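Spend on the Virtual House First

Ask Jucélia Assunção what her team's first robot cost and she'll tell you about doors. Hundreds of them, all simulated! Before Brikix signed for a single arm, the group spent 29 weeks running candidate machines through rendered homes, and the shopping list that came out the other end looked very different from the one that went in.

The original plan was simple enough. Buy a two-armed mobile robot, budget a little for grippers, get to work on household tasks. Odair Guerra, who keeps the equipment spreadsheet, had grippers down for 8 percent of the total. They're now at 23. "Every door asks something different of the fingers," he says. "Handle shape, how close you can park the body, what the other arm is doing in the meantime. I'd priced all of that at zero."

A simulator lets you find those things out on a Saturday afternoon with a coffee in hand. Swap the gripper, widen the fingers, move the shoulders, run it again. Assunção's group tried 34 combinations that way, and I sat in on a session and could happily have stayed all night.

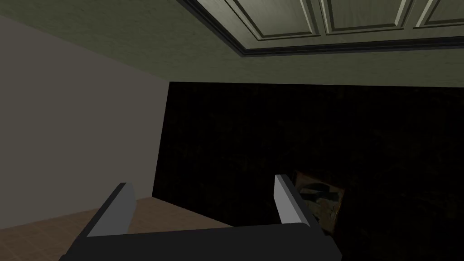
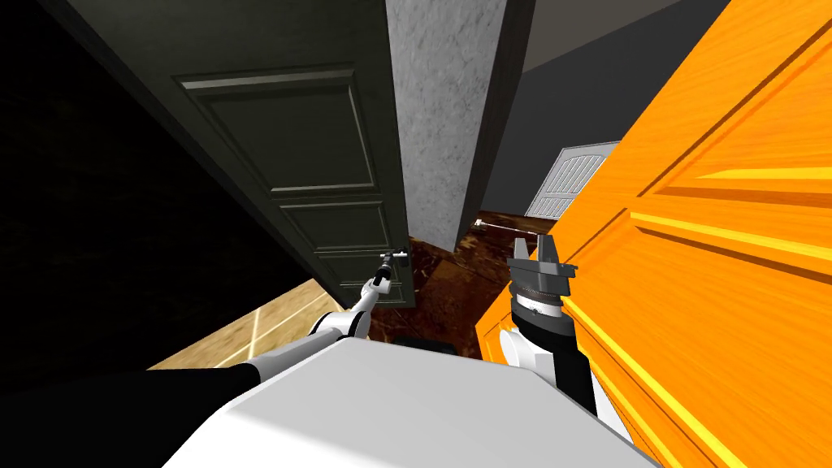

Inside the simulator: a gripper with its fingers spread wide, first image, and a two-armed robot with one gripper at a door handle, second image.

So what should a small team put in its first budget? Guerra would start with computing time, then a decent library of rooms (plain walls, fancy ceilings, awkward doorways, the lot), then someone's salary to look after it all. Hardware comes fourth. Vasanthi Herath, who advises on purchasing, adds a line for spare fingers and another for shipping, and she wants both in before anyone requests a quote.

She's also keen on renting. Brikix took its first arm on a short lease and checked it against the simulated runs before ordering the pair. Some grasps matched beautifully, some needed weeks of tuning, and the tuning now has its own row in the spreadsheet.

The second robot goes out for quotes in March. Assunção already has 80 new doorways waiting for it.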